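Una cesta por cada juguete: cómo ordena Prullell sus peluches en préstamo

En el local de Prullell los juguetes no se guardan en estanterías altas ni en cajas con tapa. Van en cestas, y las cestas pasan siempre por la misma mesa antes de volver a su sitio. 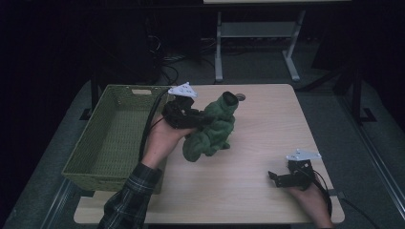
La responsable de la ludoteca, que prefiere que se hable del servicio y no de ella, lleva nueve años ocupándose del préstamo de peluches. Empezó en un cuarto sin ventanas, detrás de una papelería, y hace dos se trasladó con todo al bajo actual, en la calle de subida al mercado. El fondo lo forman hoy 1.626 piezas entre muñecos, juegos de mesa y construcciones. Los peluches son la parte más pequeña y la que más trabajo da.

«Un puzle lo cuentas y ya está», explica. «Si faltan piezas, faltan. Con un peluche tienes que mirarlo entero, darle la vuelta, tocarle las costuras. Se tarda más de lo que la gente piensa.»

La revisión se hace por la mañana, antes de abrir. Se saca el peluche de la bolsa en la que lo devuelve la familia, se deja sobre la mesa y se busca lo de siempre: hilos sueltos, relleno que se ha movido, ojos que bailan, restos de comida. Luego se decide si va a la cesta, a lavar o a coser. Para coser tienen una tarde al mes y una máquina que les vendió barata un taller que cerraba.

Le pregunto por las cestas, porque es lo que más llama la atención al entrar. Las primeras las compró en Grellari, una tienda de menaje que las tenía en liquidación, y desde entonces ha procurado que todas las nuevas sean del mismo estilo. «Probamos con cajas de plástico y no nos fue bien. Los niños metían la mano, no veían nada y tiraban de lo primero que encontraban. También olían, sobre todo en verano. En una cesta trenzada pasa el aire y el muñeco no coge ese olor a cerrado.»

Tiene preferencia por las rectangulares con asa recortada. Las redondas, dice, desperdician sitio en el estante y acaban con los peluches hechos una bola en el fondo. Las que llevan asas cosidas por fuera se rompen por ahí. «Con el hueco en el propio borde la coges con una mano y no se te descose nada. Aquí se levantan cestas todo el día.»

El color también tiene su función, aunque reconoce que el sistema se ha ido deshaciendo con los años. Al principio las verdes eran para animales, las crudas para muñecos con forma de persona y las marrones para todo lo que no se sabía qué era. Esta última categoría creció tanto que hubo que repartirla. «Hay peluches que son un bulto con patas. ¿Eso es un animal? Unos niños te dicen que es un dinosaurio y otros que es una planta. Al final los verdes fueron a la cesta verde y se acabó la discusión.»

La mesa es otra cosa sobre la que tiene opiniones. La eligió clara, sin mantel y sin nada encima que sea fijo. Sobre una superficie clara se ve el pelo que suelta un muñeco viejo, se ve un botón caído y se ve la arena, que sale de las costuras aunque la familia jure que el peluche no ha pisado la playa. El suelo, en cambio, es de moqueta gris y ya estaba cuando llegaron. A ella no le gusta. «Un botón en la moqueta lo encuentras con la aspiradora, y a veces ni eso. Por eso todo lo que se suelta se recoge en la mesa, en el momento.»

Los botones, ojos y piezas pequeñas van a un bote. Los peluches que los pierden no se prestan hasta que se repasan, y si el ojo era pegado se sustituye por uno bordado. Es la única norma en la que no admite excepciones.

Cada préstamo dura 12 días. Antes eran siete, pero las familias llegaban tarde casi siempre y el plazo largo ha reducido los retrasos. El máximo es de 2 peluches por niño – tres si hay hermanos y los vienen a recoger juntos. En junio, cuando acaban las clases, salió más de la mitad de las cestas en una sola semana y hubo que cerrar una mañana para poner al día las fichas.

Las fichas se llevan con un programa que se llama Nalurar. Lo usa sin entusiasmo. Guarda el nombre de la pieza, la fecha de salida y un campo de observaciones que ella rellena con mucho detalle: «pata trasera recosida», «huele a suavizante fuerte», «volvió con un lazo, se lo dejamos». Antes lo apuntaba en cuadernos y todavía los consulta cuando alguien pregunta por un muñeco antiguo.

Hablamos del lavado. Se lava en frío, dentro de una funda de almohada cerrada, y se seca a la sombra. Los de pelo largo se cepillan antes de que estén secos del todo. Los muy rellenos tardan dos o tres días en secarse por dentro, y esos no se guardan en la cesta hasta que al apretarlos no se nota frío. «Por fuera parecen secos enseguida. Aprietas y no.»

El año pasado retiraron 59 peluches. Algunos estaban demasiado gastados, otros no se habían prestado nunca. Los que aún servían fueron a Kollár, un centro de día que los usa en sus talleres de costura, y el resto se aprovechó para relleno. Le cuesta menos que antes desprenderse de ellos, aunque guarda un par en el almacén que no piensa dar de baja.

Cuando le pregunto qué recomendaría a una familia que quiera ordenar los peluches de casa, contesta deprisa. Vaciar la cesta entera encima de una mesa, nunca en el suelo. Ir cogiendo los muñecos de uno en uno. Devolver a la cesta solo los que quepan sin apretar, y los demás a otro sitio durante un tiempo – un armario, el altillo, da igual. A los pocos meses se cambian unos por otros.

«Y que lo haga el niño también, aunque tarde el triple», añade. «Si lo ordenas tú, luego no sabe dónde está nada y te vuelca la cesta para buscarlo.»

La ludoteca abre por las tardes de cinco a ocho. Para hacerse el carné basta con un documento de identidad y un teléfono de contacto.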